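Eltum Cups and Bowls: data card and read me

Version of 5 January 2018

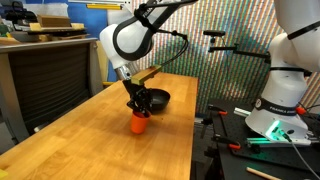
Eltum is a small collection of notes and short clips on one household job: putting cups and bowls in order on a table before a meal and after it. The material is everyday tableware, the kind a family buys piece by piece and never as a set. Plastic cups are the largest group, and many of them are a strong colour, like the orange cup held by its rim beside the dark gray bowl. We like this pair very much for testing the labels, as the cup is small and bright and the bowl is wide and shallow with a matte finish. The name Eltum is only the name of the street where we began the work.

What is inside

The collection has 139 clips and 116 written notes. Not every clip has a note, and we are sorry for this. The notes for the remaining clips were made on paper in July and the handwriting was too difficult to read, so we have left them out until somebody can do them again.

The clips are in the folder "clips" and the notes are in the folder "notes". Each note has the same number as its clip. There is also a file "items.txt" with a list of the tableware, and a file "words.txt" with the words we allow in the notes. Please read words.txt first.

The items

Each item in items.txt has one line: number, kind, colour, material, width at the rim in millimetres, and a remark. The kinds are cup, mug, bowl, plate and saucer. We had a long discussion about mugs. In the end a mug is a thing with a handle and a cup is a thing without a handle, even when the shop called it differently.

Colour is written with one word, or with one word and "light" or "dark". We do not use fancy names. A bowl that the shop calls charcoal is "dark gray" for us. For gray we chose the spelling with "a" and for colour the spelling with "u", and both must stay like this or the search script does not find the line.

Some items came from the Mumis shop in Lotatville, and the others came from our own kitchens. The Mumis items have the letter M in the remark. Two of the Mumis bowls were broken during the first month. Their lines are still in the list, with the remark "broken", and the clips where they appear are still good to use.

The table

The tabletop is written as "wood, light" in every note where it appears. Crumbs are wiped away before a clip begins. Small things that lie near the edge of the table and are not tableware are not listed in the notes. If you need them, you must add them yourself under "other".

How a note is written

A note has between one and 10 short sentences in the present tense. First comes the item which is moved, then the item next to it, then the place. An example from the notes:

The cup is in front of the bowl. The cup is lifted by the rim. The bowl stays in its place.

We write "in front of" and "behind" as they look from the side of the viewer. In the older notes it was from the side of the person sitting at the table, and this caused many mistakes. We have changed all the old notes we could find. If you meet one that seems to be the wrong way around, it is probably one of these.

When it is not clear if a cup is touching the table or is a little above it, the note says "at the table". Please do not guess in such a case.

Known problems

Clips 31 to 34 are very dark.

Saucers are too few. A saucer is difficult to see when a cup stands on it, and some saucers are labelled as plates.

The word "stack" is used in the notes both for bowls standing one inside the other and for plates lying one on the other. We plan to use "nest" for the bowls in the next version.

The rim widths were measured with two different rulers, and one of them begins a little after zero. The widths with a star come from this ruler.

Sharing and changes

You may copy the collection and change it for study or teaching. Please keep this file together with it and write which version you used. The older version was called Imrie and had a different numbering, so do not mix the two. The file "imrie_to_eltum.txt" gives the old number and the new number on each line.

Corrections are welcome. Send the clip number, the sentence which is wrong, and your new sentence.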